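Ticket 3285 – Monmont island guide, map and village pages
Opened by: Hicham El-Sayed
Status: solved, one thing left

Problem: the walking map on the Monmont page drops the old harbor of Ezzat into the sea, 800 meters offshore. Started when we moved the guide to Zondico.

Tried first: cleared the cache, reloaded the trail file. No change. Swapped browsers, same thing!

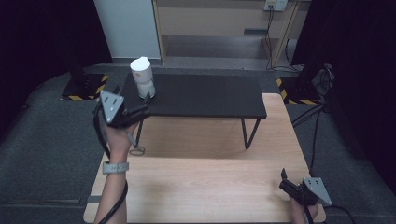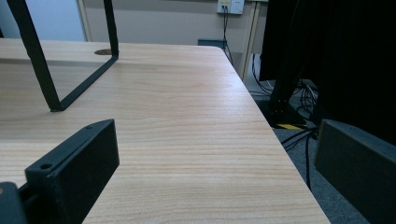
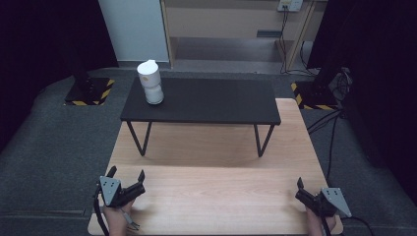
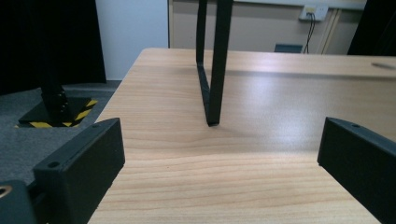

Found it, and I'm so pleased! The trail file had the harbor's two coordinates rounded off, and Fello (our map plug-in) was reading the short version first. I typed the full numbers in and the harbor jumped straight back to the foot of the steps, right where the ferry comes in.

Checked after the fix:
Chapel path: good
Windmill loop: good, and the 200 meter climb shows up now (lovely walk, do it in February when the almonds bloom)
Harbor steps: good

Still open: label for the upper village prints 2 times on phones. Fello support has the trail file.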